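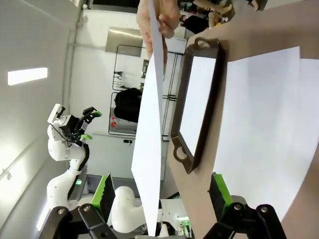

Photo: Verena Rainer / Stemby Facilities

Records Room Safety Inspection – Checklist with Comments
Site: Stemby, Building 3
Inspected: September 16, 2021
Inspector: Obadia Odera
Form 1608

Access and exits

Main door opens fully – Yes
Door closer works – Yes
Comment: Closing speed is too high in the last quarter of travel. Adjust the valve.

Exit sign lit on battery – No
Comment: Sign went dark on test. Replace the battery pack and retest before October.

Aisles clear to full width – Partly
Comment: Aisle 3 was blocked at the far end by a step stool and a paper recycling bin. Both moved during the visit.

Shelving

Uprights anchored to wall – Yes
Load labels on every bay – No
Comment: Labels missing on the Sawatzky units. The older Konar bays are labeled, but the print has faded and should be redone at the same time.

Heaviest boxes at or below waist height – No
Comment: Full file boxes are stored on the top shelf of bay 16. Move them down and use the top shelf for empty trays and blank stock.

Clearance below sprinkler heads – Yes

Paper handling

Sheets waiting to be filed are kept in trays, off the floor – Yes
Trays free of cracks and sharp edges – Yes
Trays stacked no higher than the marked line – Yes
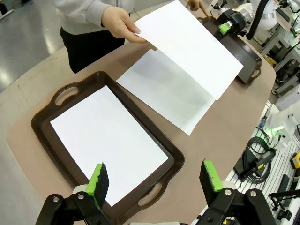
Waltraud Berchtold asked that the stack line be lowered on the side counter, as shorter staff have to reach over the front row to get at the back one. Accepted. The line will be redrawn and the next inspection will use the new mark.

Cutter guard in place and blade locked when idle – Yes
Comment: The guard hinge is stiff. Clean it, do not oil it.

Electrical

Cords free of damage – Yes
Power strips plugged directly into wall outlets – No
Comment: Two strips were joined under the scanning desk. One was removed. An added outlet has been requested.

Dehumidifier drain hose secured – Partly
Comment: Hose is held with tape at the sink. Fit a proper clip.

Boxes and lifting

Boxes closed and labeled on the side facing the aisle – Partly 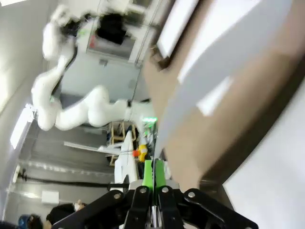

Labels placed on the lid get covered once a second box goes on top, and staff then pull boxes out to check them. Relabel as boxes are handled – a separate project is not needed.

Hand truck wheels and straps in good order – Yes
Lifting poster on display – Yes
Comment: Poster still gives the old extension for first aid.

Open items go to Rhodri Ruddock. The exit sign has priority. Load labels and the bay 16 move may be done together.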